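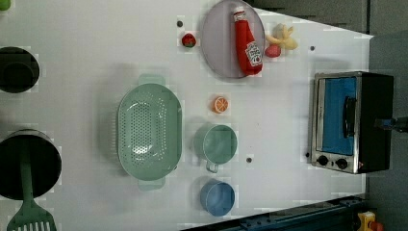

**Subject: Re: [playthings] How much play food is too much play food?**

Hi all,

I've been meaning to answer Úna for a while and then February happened (two ear infections, one burst pipe, neither of them mine, but guess who got the phone calls), so I'm quoting her whole message to save everyone digging through the archive.

> From: Úna Tierney
>
> Hello everybody, I'm newish here, I mostly read. I run a small home daycare outside Zivemden and I've inherited a play kitchen along with what I can only describe as a landslide. My sister-in-law's kids outgrew theirs and she brought over 2 big moving boxes. It's food, dishes, pots, and a cash register with no drawer. I put it all out the first day because I thought they'd be thrilled. They dumped it, stood in it, and went to look at the fish tank.
>
> So, questions. How much do you leave out at one time? Do you keep the food separate from the dishes? Does anybody bother with pretend appliances or do the kids just want the stove? And how are you cleaning this stuff? Some of it came to me sticky and I don't want to know.
>
> Also I have a ketchup bottle and no mustard and a four-year-old who is very upset about it.
>
> Thanks,
> Úna

Úna, welcome! And oh boy, the landslide. I did exactly the same thing when I got the old Verbeke preschool's kitchen corner. I think I put out everything down to the last pea. What I got was kids wading. They'd scoop armfuls of it into the sink, scoop it back out, and after that there was nothing left to do with it.

**How much to leave out**

Less than you think, and then take away a little more. My rule these days is that whatever's out has to fit on one small table with room left to see the tabletop. If I can't see table, I put things back in the bin. Right now mine has a plate, a green colander, a mug and a cup, a toaster oven, the ketchup, and a handful of produce: a tomato, a strawberry, half an orange, a banana that's already peeled. It looks stingy when you set it up! I always have to sit on my hands so I don't add a few more bits. But a kid walks up to that and can see every single thing, and they get going right away.

I have a couple of bins in the closet and I trade things out when the play gets stale. You'll know when. They start using the plate as a steering wheel. (Which is also fine, I let that one run for a whole morning once, we all went to the beach.)

The one thing I never rotate out is the colander. I don't know what it is about a colander. It's been a hat, a boat, a bed for a bear, a jail for a strawberry. It has the handles on both ends so two kids can carry it together, and half my kids would rather carry something than cook it. If your boxes had one in them, put it out first. If they didn't, a real one from the thrift store does the job just as well and it'll probably outlive us.

**Food and dishes, together or apart**

I store them apart and put them out mixed. When the food was in its own basket and the dishes were on their own shelf, I had kids who only ever did the basket. Somebody on this list, years ago now, said to put the ketchup *on* the plate, and I've done it ever since. Lay one thing on another thing and it's a question they have to answer. Is it for the tomato? Are we having ketchup on a banana? (We are. We always are.)

For storage I use flat bins, the under-bed kind, nothing deep. Anything deeper than a loaf pan turns into dump-and-stand again.

And please don't feel you have to sort by food group. I spent an entire evening doing fruit / vegetable / other and then had a long argument with myself over the tomato.

**Appliances**

Okay, I have opinions. I was firmly a no-appliances person. My old Graner microwave had a button that stuck and it beeped through naptime from inside a closed cupboard, and I said never again. Then a neighbor gave me the toaster oven, the silver-and-black one, and I figured I'd try it for a week before passing it along.

I still have it. It gets more use than the stove! I think the difference is size. The stove is furniture, it stays against the wall and whoever's standing at it owns it. A toaster oven can sit on the table with kids on three sides of it. And it's a thing they see used at home. Plenty of my families don't have anybody standing over a pot at seven in the morning, but somebody's making toast.

So I'd say one appliance at a time, on the table, and if it takes batteries leave them out for the first couple of weeks. They do the noises themselves and the noises are better. We have one little guy who does a timer so convincing that I've gotten up to check my own kitchen.

As for the cash register with no drawer, keep it! Put it on a different table. It'll be a laptop by lunch.

**Cleaning**

I go by what it's made of and whether there's a hole in it.

- Solid plastic dishes and cups: top rack, no heated dry, or a tub of warm soapy water if I want the kids to do it, and they do want to do it.
- Hollow squeezy food: wipe only. If water gets in through the little hole it stays in there and you'll find out in a month. If one's already squirting gray, throw it out, don't try to save it.
- Wood: damp cloth, dry right away, no soaking. I rub mine with a bit of mineral oil maybe twice a year.
- Anything with batteries: cloth wrung out hard, and a cotton swab around the knobs.
- Felt: mesh bag, cold, and lay it flat. Felt lettuce comes out looking better than it went in, for some reason.

For the sticky, I use baking soda and a drop of dish soap mashed into a paste, let it sit while you have your coffee, then an old toothbrush. It took eighteen-year-old sticker goo off a plate for me. If it's the kind of sticky where the plastic itself has gone tacky, that's the plastic breaking down and no paste is going to help, so out it goes.

Labels are the other thing. If your ketchup has a stick-on label, keep it out of the tub. Mine is still nice and readable, tomato and all, and one of my fives likes to "read" it to the others, so I baby it a bit. The one before it went through the dishwasher and came out a plain red bottle, and it was hot sauce from then on and there were tears.

**The mustard situation**

I feel this one deeply. I don't have a mustard either! Zutberg used to sell the pair and now I only ever see the ketchup turn up secondhand, so somewhere there's a house with 23 mustards in it. What I did was let the kids decide what the yellow was. We went through the bins and they picked the banana. It sits next to the plate and it's mustard until somebody needs a banana. Your four-year-old may not accept this. Mine took some convincing, and I got there by asking her to be in charge of saying which one it was that day.

You could also just fill a clean squeeze bottle with yellow yarn and glue the cap shut. I've seen it done and it looks pretty good. Use a lot of glue.

**One more thing you didn't ask**

Cups. Put out at least 2, and make them not match. I've got a mint green mug with a handle and a light blue cup, and they're forever being handed to people. A kid who won't join the cooking will very often bring somebody a drink. I had a boy last fall who didn't talk at all in the kitchen corner until he started bringing me coffee, and he brought me, no exaggeration, more than 500 coffees before he moved up to kindergarten. I drank every one. Some had a strawberry in them.

If you end up with more than you can store (and with two moving boxes you will), post a list here before you donate it. I'm short on bread, somehow, I have no bread at all, and I know a few people were asking for eggs before the holidays. I'd gladly trade you a pile of corn on the cob. I have so much corn.

And does anybody have a trick for keeping the little stuff from ending up under the fridge? I've tried a pool noodle cut lengthwise and it worked until they noticed it was a pool noodle.

Hugs to everybody,
Marlys

P.S. Úna, what kind of fish?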